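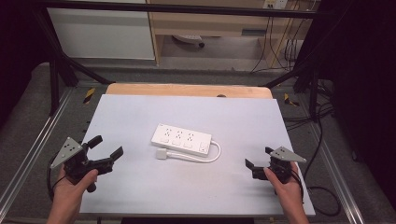
Section 5. Powering the Brurkon Desk and Its Accessories

Read this section before you connect anything to the wall. It covers the power strip, the height motor, the desk lamp and the charging shelf. If you bought the desk without the height motor, skip steps 6 through 10.

Before you start

The desk must be fully assembled and standing on its feet, with the cross bar tightened as shown in Section 4. Do not run cables while the desk is on its side. They will be too short or too slack once you stand it up.

You will need:
The cable tray and its four screws
The bag of cable clips
A Phillips screwdriver
A power strip with a switch (not supplied)

Choosing a power strip

Use a strip that is rated for the total load of everything you plan to plug in. The rating is printed on the strip or on its packaging. Add up the watts listed on each adapter and compare. The height motor draws the most when it lifts, so use the higher of the two numbers on its label.

The cord should reach the wall outlet with the desk raised to its full height. Measure this before you screw the tray in place.

CAUTION: Never plug one power strip into another. Do not plug in a space heater, a coffee maker or a laser printer alongside the height motor.

Connecting the strip

1. Place the strip on the desktop, unplugged, with the switch in the off position.

2. Check the cord along its whole length. If the jacket is split, pinched or discolored, replace the strip.

3. Plug in the lamp adapter first, then the Halto charging shelf. Large adapters fit best in the end sockets, where they do not cover the ones next to them.

4. Leave one socket free for a laptop.

5. Plug the strip into the wall outlet and turn it on.

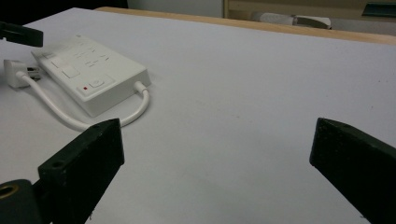
If the strip has a light that should come on with the switch and it stays dark, test the wall outlet with another appliance. Some outlets are controlled by a wall switch, usually the one closest to the door. If the outlet works and the strip still has no power, press the reset button if there is one. Do not open the strip.

Turn the strip off again and unplug it from the wall before you go on to the next part.

Connecting the height motor

6. Find the control box under the right side of the desktop. The two leg cables go into the sockets marked A and B. Either leg can go in either socket.

7. Push the handset cable into the narrow socket until it clicks.

8. Connect the motor cord to the control box, then to the strip.

9. Plug the strip into the wall outlet and turn it on. The handset shows two dashes.

10. Hold the down button until the desk stops moving and the display shows a number. This sets the lowest position. Keep your knees and any chairs clear.

NOTE: The motor is not made for constant use. After 2 minutes of movement it will rest and the display will show HOT. Wait until the message clears before using it again.

Mounting the cable tray

Turn everything off and unplug the strip. Hold the tray against the underside of the desktop, with the open side toward the back, and fasten it with the four screws. Tighten by hand only. A power drill can push the screws through the top.

Lay the strip in the tray with the switch facing the front. Gather the loose cable in wide loops, not tight coils, and use the clips to hold it. Space the clips 7 inches apart along the rear edge.

Raise the desk to its full height once with someone watching the cables. If any cord pulls tight, lower the desk and give that cord more slack.

Lamp settings

The Cocco lamp has a touch control at the base. Tap once for on, tap again for off, and hold to dim. It remembers the last brightness unless it has been without power for more than 24 hours.

Cleaning

Turn off the strip and pull its plug before wiping the desktop. Use a damp cloth with a little dish soap, then dry the surface. Do not spray cleaner near the sockets, the handset or the lamp base. Dust the tray and check the clips every June, or whenever you move the desk.

For handset error codes, see Section 6. Replacement clips and tray screws can be ordered from Zorkia using the part numbers inside the back cover.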